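Liner weight and the household bin

The thin plastic liner is the least examined item in most kitchens. Buyers compare bins by volume, lid type and price, then pick up whatever roll of bags sits nearest the register. For a feature on kitchen waste, that roll deserves a closer look.

Two properties decide how a bag behaves in use: film thickness and the treatment of the top edge. Thickness governs puncture. Edge treatment governs where the bag tears when it is lifted. A plain cut edge starts to split at the first nick, and the split then runs down the side panel. A folded or reinforced edge spreads the load over a wider strip of film.

Wai-kit Poon, who buys consumables for the Sustberg apartment buildings, orders liners in cartons of 200 and goes through five cartons between deliveries. That makes 1,000 bags, enough to notice a bad batch. His complaint is with the edge. "The side panel holds. People pull on one corner, and the corner gives."

Color at the edge is mostly a handling aid. On a thin, whitish bag the opening is hard to find, particularly against a pale counter or cabinet. A contrasting edge shows which end to open and, once the bag is fitted, how far it has been folded over the rim.
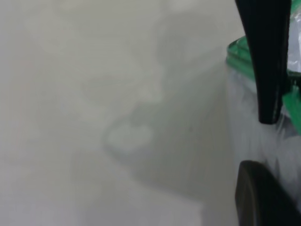 Fitting the bag

Open the bag fully before it goes near the bin. Shake it once to separate the panels, then lower it in and fold the edge outward over the rim. Two inches of overlap is adequate for a rigid bin. Trapped air should be pressed out from the bottom up - a bag that floats above the base carries its whole load on the rim.

Pao-chu Yau tested the fold on a Tivevia pull-out bin with a rim circumference of 42 inches. Bags cut to the same measure slipped after the first heavy load. Slightly narrower bags, stretched over the rim, stayed in place but were slow to remove.

Bags should be lifted with both hands, gripping the gathered edge on opposite sides. Wet waste goes in last if the bag is to be carried any distance, and glass goes in a separate container.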